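Haddad Residents' Association questions Tesia reservoir plan

HADDAD, 7 Jun 2024 - The Haddad Residents' Association today called on the Stakent Water Company to halt its application to raise the Tesia dam until it has published the survey work behind it. The association says the company's case for flooding the lower valley a second time rests on numbers that no one outside its offices has been allowed to check.

The application asks for permission to lift the water level of the Tesia reservoir enough to cover Zandomeck, the long, low island in the middle of the valley. Zandomeck was a hill until the dam was built. It is now the only part of the old parish still above water, and it holds the churchyard, the upper end of the market street and the stone landing where the ferry stops.

Stakent calls the island "largely unused." The association does not know what that means. People graze sheep there. People are buried there.

"We have read the summary three times and it gets thinner each time," said Ingrid Greenberg, who chairs the association. "It says the heritage value of the island has been assessed. It doesn't say who assessed it, or when they went, or whether they went at all. Maybe there is a fine report in a drawer somewhere. If so, they should open the drawer."

The summary lists 17 structures on Zandomeck. The association's own list, drawn up from parish maps and checked on foot, is longer. It includes the lime kiln on the north shore, two boundary walls and the footings of the toll house, none of which appear in the company's table. Stakent has been sent the list and has acknowledged receiving it. It has not replied to what the list says.

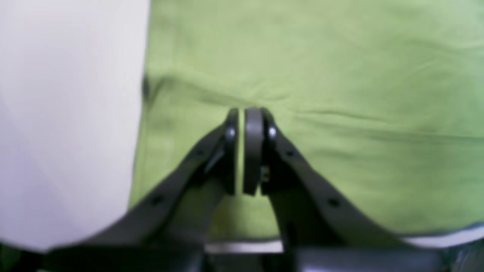
The company has promised to move "features of significance" to a new site above the Haddad road. A similar promise was made to the families who left the valley floor when the first dam went up. They were told the chapel would be taken down stone by stone and put back up on dry ground. The stones were numbered and carted to a field, and a good many are still in it. The association would like to hear why this time would be different, and who would pay if it were not.

There are also questions about the water itself. Stakent says the higher level is needed to supply 1479 new homes. The district plan, adopted last year, allows for 761. The company has told residents that its figure "takes a longer view," but has not said how long, or where the other homes would stand. The association is not against new homes or against a reliable supply. It is against losing an island to a sum that does not add up.

Koen De Bruijn, a retired surveyor who has advised the association without a fee, went through the published drawings in the spring. "The shoreline on sheet four and the shoreline on sheet nine don't match," he said. "One of them leaves the churchyard wall standing in the open and the other puts it under. I wrote to ask which one they plan to build. I was told both were indicative."

De Bruijn added that the drawings show no allowance for the winter drawdown, when the reservoir drops and the old road to Zandomeck comes out of the mud. "Raise the level and you still get the drawdown," he said. "What you'd have is a drowned graveyard that shows itself every year. I can't find a line about that anywhere."

Stakent held one public session on the plan, on a weekday afternoon, in a room with seating for far fewer people than came. A petition against the application has since gathered 400 signatures in Haddad and the farms on the east bank. The company described that session as "constructive engagement." Residents who stood in the corridor may remember it otherwise.

The association is asking Stakent to do the following before the application goes any further:

Publish the full heritage survey, with names and dates of visits.
State which shoreline drawing is the correct one.
Explain the gap between its housing figure and the district plan.
Set out in writing, with a budget, what would happen to the graves.
Hold a second public session, in the evening.

The district council is due to consider the application in July. The association has asked to speak at that meeting and is waiting for an answer. It has also asked the council to visit Zandomeck beforehand - the ferry runs most mornings, and the crossing is short.

"They keep telling us to trust the process," Greenberg said. "Fine. Show us the process."

Copies of the association's list of structures and of De Bruijn's notes on the drawings are available on request from the Haddad Residents' Association, which will also answer press questions and can arrange access to the island by boat.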